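Section 4. Handling Knives and Other Things You Would Not Hand to a Toddler

This section covers the table-clearing routine in the Homance practice kitchen. It applies to the arm, the gripper, and you. Of the three, you are the one most likely to skip a step.

4.1 Before you press Start

1. Load the practice kitchen and wait until every object has settled. A loaf of bread that is still falling will ruin your afternoon.
2. Open the rule file and check that the tool class for each knife reads SHARP. Yes, table knives too. Lucienne Bailly wrote this rule in March, and she has heard all the arguments about butter.
3. Set the travel speed to 38 percent. The slider goes higher. Leave it alone.
4. Clear the old fault log. The last user's 29 warnings are of no help to you.

4.2 Picking up and carrying

5. Grip the knife with the fingers closed all the way and pointing straight down.
6. Keep the knife level while it is over a plate, a bottle, or anything else with a rim.
7. Check both ends. The planner thinks about the fingers and forgets that a knife goes on for a while to either side of them. 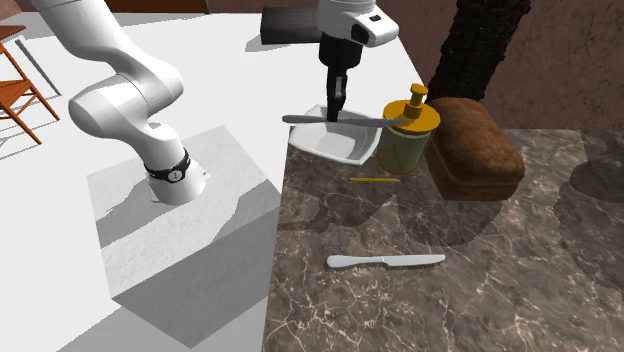 8. Lift straight up before moving sideways. Dragging counts as a fault, even when it is very gentle dragging.
9. Carry one knife at a time. If a second knife is on the counter, it can wait. It has nowhere to be.

Note: The Sturkero planner treats tall bottles as solid posts with a safety margin. If it refuses a path that looks fine to you, move the goal point. Do not shrink the margin. Fault 833 was created for people who shrink the margin.

4.3 Letting go

10. Lower the knife to its resting height, then open the fingers slowly and evenly.
11. Open them wide enough to clear the handle on both sides before you back away.
12. Switch to the gripper view and look between the fingers. The status light will tell you the gripper is open, but the status light has told us a lot of things.
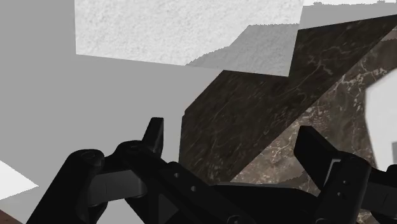
13. Hold still for 2 seconds, then back off along the same line you came in on.
14. Write the result in the run sheet. "Fine" is not a result.

Caution: Never carry a setting from the practice kitchen over to a real arm without a second person signing for it. At the Wosville site that person is Aurélien Poulain, who will read every line, so allow time.

Caution: Simulated fingers cannot be pinched. Yours can. Stay outside the marked zone on any real arm, even if it has been polite all morning.

4.4 If a run stops partway

Leave the knife in the gripper and save the state. Opening the fingers by hand from the menu is allowed only when the tool is at resting height. For faults not listed in the Le Goff table at the back of this guide, save the log and stop for the day.

Section last revised June 13, 2022.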